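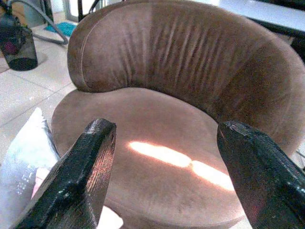
The brown tub chair, with its nap going in several directions.

Laitinen Istard floor lamp, reviewed
24/02/2025

I bought this lamp to read by. I mention it because the box shows a couple drinking wine beside it, and the manual has a page on "setting a mood," and it took me a while to find out whether anyone at Laitinen had considered the possibility of a book.

They had, sort of. The Istard is a plain upright floor lamp with a round base, a straight pole and a bendy neck at the top that ends in a head the size of a hockey puck. It costs $140. My last reading lamp cost much less and lasted from college until the winter its switch began to smell, so I came to this purchase with a strong sense of what lamps should cost, and that sense was two decades out of date.

Putting it together

The pole comes in four sections that screw into each other. The cord is already threaded through all of them, so as you turn each section the cord twists, and by the fourth you've made a kind of spring. The manual says to "relax the cable before final tightening." I relaxed it by taking the whole thing apart and starting over, turning the bottom pieces and holding the top ones still. If you only take one thing from this review, do it that way the first time.

The base is heavy. I complained about this while carrying it up the stairs and have been grateful for it ever since. The lamp has been walked into, vacuumed around with more force than it deserved, and used as a handrail by a guest getting up off the floor. It leaned and came back.

There's a small hex key in the bag. I have used it for nothing. I've kept it in the kitchen drawer with the others, in case they're working on something together.

The light

Good, and I'll say so before I get back to grumbling. The beam is wide enough to cover both pages of a hardcover and the mug next to it, and it has a soft edge, so you aren't reading in a spotlight like someone about to be questioned. It doesn't flicker. White paper looks white on the middle color setting and like old piano keys on the warm one, which I now use most of the time after about nine at night.

There are 5 brightness levels. The lowest is for finding the lamp in the dark. The second is for pretending to read. Three and four are the useful ones, and the top level would suit anyone planning minor surgery. I'd have liked something between two and three, and I've spent more evenings than I care to admit tapping up and down between them, hoping the lamp would meet me halfway.

The head gets warm after a couple of hours but I can still hold it to move it. My old one could brand cattle.

The neck

The neck is why you'd pay this much. Cheap bendy necks droop. You aim them at the page, and by the end of the chapter they're looking at your shoes. The Istard stays where you put it, including fully stretched out sideways, and I've had it like that since last May. It creaks a little when you bend it, a sort of leathery sound, and it won't turn all the way around. It stops short, with a firm little click that suggests you've asked too much. Don't push past the click. I did, once, and nothing broke, but I felt judged.

I read in a tub chair with a wraparound back, and the lamp has to stand behind it and reach over. If your chair is a similar shape, measure before you buy. In mine the light clears my shoulder and lands on the page with no shadow, as long as I sit up like a grown-up. When I slide down, my own head gets in the way. I can't reasonably take a point off for that, though I thought about it.

The button

Now we come to the button. There isn't one. There is a touch spot on the top of the head, unmarked, the same finish as everything around it. Tap for on and off, hold to dim, double-tap to change the color. In daylight this is fine. In the dark you pat the lamp all over like a man who's lost his wallet, and half the time your first tap turns it on, your second (meant to be sure) turns it off, and the pair of them together count as a double-tap, so when you do get it on it's a different color.

It remembers the last setting, at least, even if you pull the plug. I've had two power cuts since I bought it and it came back on neither time by itself, which I consider good manners.

A foot switch on the cord would fix all of this. There's plenty of cord to put one on – 80 inches of it, in a woven black cover that picks up lint from rooms I haven't been in.

Compared with the other one

I tried the Kurnar first, a cheaper lamp that a lot of people recommend, and sent it back inside a week. The Kurnar has a real dimmer knob, a proper one that turns, and I miss it. What it also has is a light base and a head that sinks. I balanced a dictionary on the base for a few days and then asked myself what I was doing.

If you only read for ten minutes before falling asleep, the Kurnar is fine and you should keep the difference. If you read for hours, or knit, or do crosswords in ink because you enjoy consequences, spend the extra.

Buying and returns

I ordered through Ullon, who shipped it fast in a box that could have held a canoe. The lamp was well packed and nothing was bent. The warranty is two years if you register, and registering involves typing in a serial number printed under the base, which you'll see only before you assemble it. Take a photo of it first. I learned this lying on my side with a flashlight.

The bulb can't be replaced. It's built in, so when it goes, the whole head goes. A new head is listed on the Laitinen site as "coming soon," and has been for as long as I've been looking. This is my one serious complaint, and I'd have paid a few dollars more for a socket.

Verdict

Four stars out of five. The missing star is for the touch spot, and half of it is also for the bulb, so work that out however you like. I use the lamp every night. It's on now, on level three, the wrong color, and I'm not getting up.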